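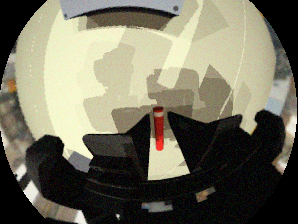

Section 4: Setting up the wrist view and checking finger clearance

Do this section after the arm has been bolted down and homed (Section 3) and before any closing tests on the real gripper. You will need the Pika arm, the workshop laptop with the Sonala simulator installed, and the red test cylinder from the Grinov parts tin.

All the steps up to 4.3 are done in the simulator. Leave the arm's power supply switched off at the wall until you are told to turn it on.

4.1 Loading the bench model

1. Start Sonala and open the project called oyewole-bench. If the laptop asks whether to update the project, choose No.

2. Open the Views menu and pick Wrist. The picture is round with black corners, and straight edges bow near the rim. This is how the wide lens is modelled and you should leave the lens settings as they are.

3. Check that the gripper comes in from the bottom of the view. If it comes in from the top, set Roll to 180 in the camera panel and save.

4. Turn shadows on. They slow the laptop down a little but you will want them for judging height in 4.2.

Note: a slight grain over the wrist view is normal. Grain that flickers from dark to light means the render samples are set too low. Raise them one step at a time.

4.2 Placing the cylinder between the fingers

1. Drag the red cylinder from the object list on to the tabletop. Place it with the pale band towards the top of the view and the bright red end towards the gripper body.

2. Open the fingers to 40 mm in the Gripper panel. Do not use the Full Open button, which takes the model past the stop fitted to our fingers.

3. Move the arm with the arrow keys until the cylinder lies between the two finger tips. Use the slow setting for the last part of the move.

4. Look for a strip of tabletop on each side of the cylinder. You should see cream between the cylinder and the left tip, and again between the cylinder and the right tip. The strips can be narrow. If either one has gone, back off and approach again.

5. A small tilt of the cylinder in the view is fine. If it leans far enough for its outline to cross a finger tip, turn the wrist by a degree or two and look again.

6. Press Save Pose and name it clear-1.

Caution: do not judge the gap from the outer parts of the gripper. The big rounded side parts stand well outside the fingers and will look clear even when a finger is about to hit something.

Note: the two fingers do not look the same from the wrist camera. In this view the inner edge of the left one runs nearly straight down, while the right one slopes away. Dzifa Akpalu spent a Saturday re-measuring the right finger on account of this, and the part was within tolerance. Please don't file it.

4.3 Contact check

1. With clear-1 loaded, switch on Show Contacts.

2. Step the simulation forward 2,335 steps. The counter is at the bottom of the Run panel.

3. Read the contact list. It should show the cylinder against the table and nothing else. Any line with "finger" in it means the pose is too tight – go back to 4.2, step 3.

4. Repeat the check 3 times, reloading clear-1 each time. Write the results in the build book under the October heading.

4.4 Moving to the real arm

1. Clear the bench within reach of the arm and put the cage door across.

2. Turn on the power supply and wait for the green light on the controller.

3. Set the speed limit to 4 per cent. The controller forgets this setting whenever it loses power, so check it again after every restart.

4. Send clear-1 to the arm with the cylinder off the bench. Keep one hand on the stop button for the whole move.

5. If the arm stops in the right place, send it home, stand the cylinder on its mark and send clear-1 again.

Caution: keep your fingers out of the gripper while the green light is on, even when the arm is still. To shift the cylinder, press stop first.

If the real gap is smaller than the simulated one, the table height in the project is the first thing to check – the bench top was changed after the model was drawn. Measure from the arm's base plate to the bench surface and enter the figure under World, Table, Height. Jummai Briggs keeps the master copy of the project, so send her the new figure as well.

Closing tests are in Section 5.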